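So the money part, which ate way more of my semester than the coding did. Our budget for the Clavdale laundry project was $911, and I'd already promised $489 of it to Skikov for gripper parts (my first quote left out shipping, oops!). The arms were on loan from the department, so they cost us nothing – but everything around them did. Stands, straps, cables, a bucket, secondhand clothes to sort. I set aside $228 for all that and kept the rest for spares.

If I did it over I'd order spare fingers first. Skoduvville quoted us 12 days for delivery and we hadn't planned for any wait at all. I'd also price out a second table, because moving one back and forth got old fast.
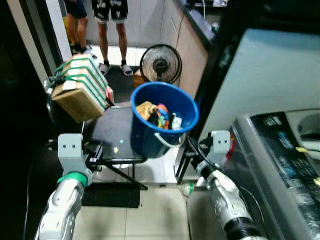 Figure 1. Both arms at the laundry bucket, with the fan behind it.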